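Home | Issues | Robotics | Methods | Archive
20 November 2025 | By Ó Súilleabháin
Reading time: 3 min

4.2 Wrist View and Fingertip Alignment

We compared two wrist camera mounts, the Trutum bracket and the Pruvano ring, on the same arm with the same two-finger parallel gripper. The controller settings were frozen in April and left alone for the whole comparison. A total of 1,255 grasp attempts were logged at the Melmont site. Of these, 206 were removed before analysis for reasons given in Section 3.4, mostly dropped camera packets. The remaining attempts were scored by the rule in Section 3.2, with a grasp counted as complete only when the item cleared the surface and stayed in the fingers for 3 seconds.

The main question was how much of the view the fingers may cover before the policy begins to lose small targets. Both mounts place the fingers at the bottom center of the image, as in Figure 4. With the gripper almost closed, the tips end just below the middle, and only a thin line of the white surface can be seen between them. A target straight ahead of the tips remains visible. One that has moved down into the area behind either finger does not, and the policy must then rely on the last few images in its buffer. 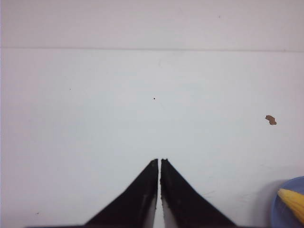 Figure 4. Wrist camera view with the gripper nearly closed over a white surface. Part of a light blue object with a yellow item is in the lower right corner.

Fixed exposure was used for both mounts. Automatic exposure was tried first and dropped, as plain, pale backgrounds caused the gain to drift when the black fingers opened or closed. With fixed exposure the finger edges could be segmented by a single threshold, and the tip position was taken as the highest point of each segmented region. No learned detector was used at this step.

The Trutum bracket held its alignment between calibrations. The Pruvano ring did not: 61 attempts had to be repeated after the ring turned slightly on the wrist flange. The repeats replace the original attempts in the log and are not counted twice. Tightening the clamp reduced the problem but made the ring harder to remove, and the cable exit then touched the arm at full wrist rotation. All results in Section 4.3 use the tightened clamp.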